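Rarncombe water back on after two days of dry taps

Most homes in Rarncombe have running water again after a burst main left the upper half of the village without supply for 2 days in December.

Skisance, the water company, said the last of 146 affected properties was reconnected shortly before 6am. Pressure may stay low at the top end for a while yet. Anyone still without water should ring the helpline and not wait for an engineer to knock.

The pipe dates from 1963. Cast iron, laid when the upper road was widened, and patched twice in recent years according to the parish newsletter. It went in the small hours, just below the chapel, and took a fair bit of the road surface with it. Residents woke to brown water, then a trickle, then nothing.

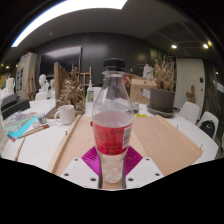 Bottled water was handed out from the school car park from mid-morning, one pack per household to begin with, more for anyone with a baby or a medical need. Queues were long by lunchtime and the first delivery had gone by two. People were asked to hang on to any plastic bottle with a screw cap, label on or off didn't matter, and bring it back to be filled once a tanker turned up. That came at teatime. Some had been driving to the next village and filling buckets at relatives' houses.

The school shut for both days. So did the hairdresser. The pub stayed open with a short menu and paper plates, and did a decent trade by all acounts.

Repairs were carried out by contractors Van Dijk, who had to dig in two places before they found the split. The first hole, outside the old post office, turned up a sound length of pipe and a gas line that wasn't on the plans -- work stopped for several hours while that was checked. The second hole was the right one. A new section about four metres long has been fitted.

Skisance said customers cut off for more than 12 hours would get an automatic payment on their next bill. No form needed. Businesses have to apply separately and keep recipts for anything they lost.

A drop-in for residents is planned at the village hall, 4pm to 7pm, date to be put up on the noticeboard. Tea provided. Questions likely to include why text alerts went out nine hours after the taps failed, and why some homes got none at all.

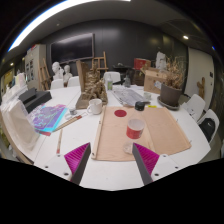 A round white table with a tan mat on top.

Longer term the company says the whole upper main is on its list for replacement, though it would not give a year. The parish council wants one in writing. It has asked for the same thing before -- last time after a smaller leak on the Diro estate, which was fixed in an afternoon.

Advice for now: run the cold kitchen tap until the water is clear, and leave the washing machine till it is. Cloudy water that clears from the bottom of the glass up is just air. The road below the chapel stays closed to through traffic until the surface is relaid. Buses are turning at the garage, so allow extra time.

Related items
Diro estate leak fixed in an afternoon
Temporary lights at Rarncombe bridge to stay
Village hall roof: work to start in spring
School closure dates and how to check them
Bin collections, changes for upper Rarncombe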